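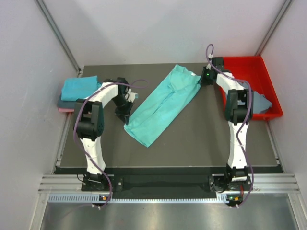
Two arms at the table with a light teal garment, folded lengthwise.

4. Setting up the relay game for a large group

This section explains how to lay out and run the Standport relay, which is played on open ground by two teams. Read it to the end before you carry anything outside. The short version for indoor halls is in section 6.

What you need from the Daseck box:
the long boundary rope
2 message boards with clips
the bag of word cards
the Raro whistle and the sand timer
pegs, if you play on grass

4.1 Laying out the field

1. Choose flat ground without holes or sprinkler heads. Walk over it once yourself in normal shoes.

2. Lay the boundary rope in a closed ring. On grass, fix it with pegs at the corners and push the heads down until they are level with the soil.

3. Put one message board at each end of the field, outside the rope, with the clip side turned away from the players.

4. Mark a waiting line behind each board. A line of chalk is enough. On sand you may draw it with the heel.

Note: The rope becomes shorter when it is wet. If it rained in the night, lay it loosely and correct the shape after the first round.

Caution: Do not use pegs on artificial turf. Most owners of such fields do not allow it, and the holes remain.

4.2 Preparing the cards

1. Sort the cards by the coloured corner. Green cards have short sentences, blue cards have long ones. For the first round take only green.

2. Shuffle the green cards and give each team the same quantity, face down.

3. Keep the blue cards in your pocket. Players who see them early will try to learn them by heart.

The Albers edition has 1,955 words on its cards, printed on both sides. Decide before the game which side is valid and say it loudly to both teams. If you have the older edition without coloured corners, use the list at the back of this guide.

4.3 Running a round

1. Ask each team to stand behind its own waiting line.

2. Blow the whistle and turn the sand timer. The first runner of each team reads one card, puts it back and runs to the far board.

3. At the board the runner says the sentence quietly to the writer, who writes it down and fixes it with the clip. The writer may ask for one repeat, but not more.

4. The runner comes back outside the rope, on the left side. The next runner may start when the first one has crossed the waiting line.

5. When the sand has run through, blow the whistle again. Runners who are still on the field stop where they are.

6. Compare the boards with the cards. A sentence counts if all words are there in the correct order – spelling is not important.

Note: With younger children, let 2 players run together and hold hands. Use a longer time then.

Caution: Both teams must come back on their own left side. If one team changes the side, runners can meet at full speed near the boards. Stop the round immediately and explain the way again.

4.4 After the game

Shake the sand from the rope before you roll it. Count nothing into the box wet – also the cards must be dry, or they stick together until September and cannot be separated any more. The whistle can be washed with warm water and a little soap.

Guide last changed 16th April.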